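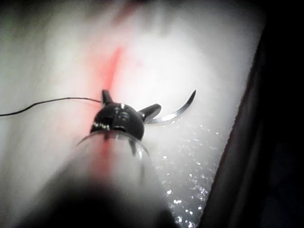 Oluf Lund wrote:
I would cut the thread shorter before blaming the pad. Most of the trouble people report in this section is too much tail. You pull it through, it lies all over the surface, and the next loop picks up a piece of it.

Posted in: Practice pads and materials > Thread keeps bunching on the second throw
Page 2 of 3

tallowbrook
Member
Posts: 21

I did try shorter after page 1. I went down a little each time until I couldn't finish the knot, then went back up one step. It helps with the first throw. The second one still slides before I get it down, and then the edges open again. I'm using the Marlow pads, the pale ones, and I have the same problem on both the new one and the old one.

Should I be switching thread? I have a spool of the stiffer kind that came with the kit and I've hardly touched it.

petra_w
Member
Posts: 66

Stiffer will be worse for sliding. It has more memory and wants to go back to the shape it had on the spool. Whatever you use, run it between your fingers a couple of times before you start so the curl comes out.

What does your first throw look like? Single or double? If it's single, try double and see if it holds long enough for you to get the second one on.

tallowbrook
Member
Posts: 21

Single. I was taught single on everything and then three more on top.

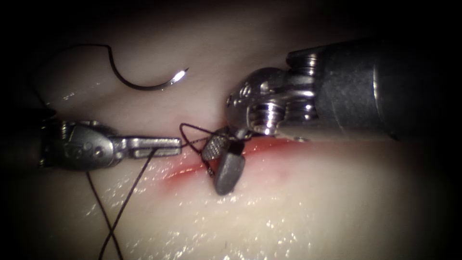

Ásdís Kirkegaard
Section moderator, suturing instructor at Hedegaard

Double first, then singles in alternating directions. I start everyone on that with these pads and we talk about other knots later. A single first throw will hold if the edges want to sit together by themselves. On a cut that gapes they don't, and you need the friction.

Two more things to check before you buy anything.

How deep are your bites? People go shallow on a pad because they're afraid of ripping it. Then all the pull is on the top layer, the edges roll, and it feels as if the knot slipped when it may have held fine.

Where do you pick up the thread? I like it taken close to where it leaves the material, with the jaws closed flat on it. If you take it far down the tail you have a long loose piece to manage, and you can't feel when the knot is seated. Keep the second tool open and near the cut while you do it so it has a short way to go.

As for pads, I don't think Marlow is the problem. We use both Marlow and Iltness here and the Iltness ones tear sooner at the edge of the cut.

petra_w
Member
Posts: 66

Disagree on Iltness. Ours have lasted longer than anything else we've had, but we stop using a cut once the edge starts to fray and make a new one next to it. If you keep going in the same holes any pad will tear.

Ásdís Kirkegaard
Section moderator

Fair point about the holes. Ours do get reused more than they should.

grayling400
Member
Posts: 200

I keep a log, which some of you will think is too much. Pad, thread, number of throws, whether it held when I tugged it. The double first throw made the biggest difference by a long way. Thread brand made almost none. I bought three kinds from Wendanum in June and could not tell them apart once they were tied.

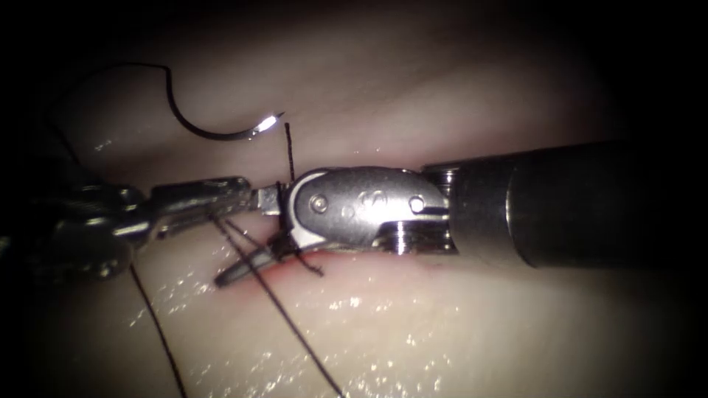 My other bad habit was in the looping, and I only found it by going slower. I used to wrap, grab and pull in one motion because that's how it looks when somebody good does it. Now I stop with the wrap made and look at it. With dark thread around both tips and the curved needle up above them, there's a lot in a small space, and with the tips right up against each other you can easily close on the wrong strand. If I can't say which strand is the short tail, I open up, back off and do the wrap again. It costs a few seconds. My log got a lot better in the week I started doing that.

tallowbrook
Member
Posts: 21

OK, I think that may be me. I've been grabbing the long end some of the time without noticing. I assumed it was the thread slipping.

What do you do with the needle while you tie? Mine ends up pointing at the pad and I've stuck the surface more than once.

petra_w
Member
Posts: 66

Park it. Lay it down well off to the side where you can see the point, and tie with the thread only.

grayling400
Member
Posts: 200

I keep hold of it. If I put it down I spend longer picking it up at the right angle than I save. But you do have to know where the point is the whole time. 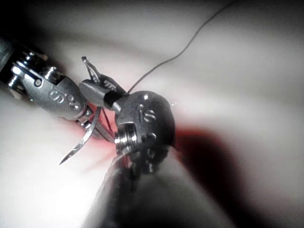

Oluf Lund wrote:
Parking it is slower and I would still teach it first. Somebody who is working out which strand is which shouldn't be steering a sharp point as well. Once the knots are reliable, hold it if you like.

Same with the grip when you go back to driving. Take it a bit back from the middle of the curve, toward the thread end. Too close to the thread and it twists when you push.

Ásdís Kirkegaard
Section moderator

I teach it the other way, holding from the start, because I find parking is hard to unlearn. We've argued about this before and I don't expect to settle it in this thread.

tallowbrook, do one row with each and tell us which gave you fewer bad knots. Use a fresh cut for both.

tallowbrook
Member
Posts: 21

Will do. Double first throw, deeper bites, stop and look before pulling. I have time on Friday and will post how the two rows came out.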